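The Traravard Reading Society is pleased to inform members that its collection of nineteenth-century sea and travel fiction has been catalogued in full and is open for loan. The collection now stands at 3607 volumes. It includes a long run of three-volume novels, most of them in their original cloth, and a smaller group of cheap railway editions which were bought to be read on a journey and seldom kept afterwards.

Members have asked why the Society continues to collect reprints when first editions are held for many of the same titles. The answer lies in the texts themselves. Authors of the period often revised their work between serial and book form, and a later publisher might shorten a chapter or alter an ending without notice to the reader. The Bovov edition of shipwreck tales, for instance, leaves out two whole stories and prints a third under a different title. Readers who wish to compare versions may now do so at the same desk.

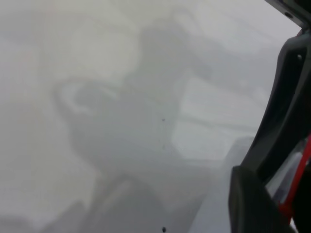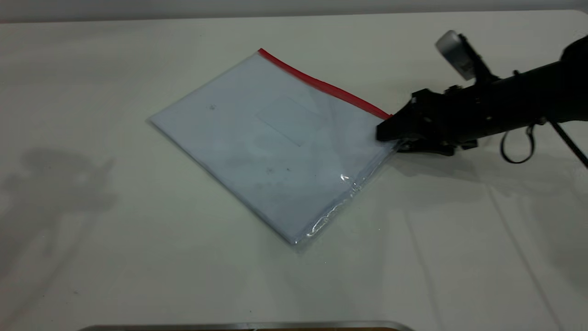 The catalogue is arranged by author, with a separate list of works published without a name. Attribution of these has been difficult. In several cases the Society has followed the Yazıcı index, and where that work is silent the title has been entered as anonymous -- even where tradition favours a particular writer. Corrections supported by evidence from letters or publishers' ledgers will be welcomed and should be sent to the Society in writing.

Up to 2 volumes may be borrowed at one time, for a period of 20 days. Three-volume novels count as a single loan. Books with loose plates or maps must be consulted in the reading room.

A printed version of the catalogue will be issued by Prudico in June, in an edition of 1000 copies. It will carry a short introduction on the lending libraries of the period and an index of ships named in the fiction. Members who wish to reserve a copy should apply to the Society's office by 5/18/18, stating whether it is to be posted or collected.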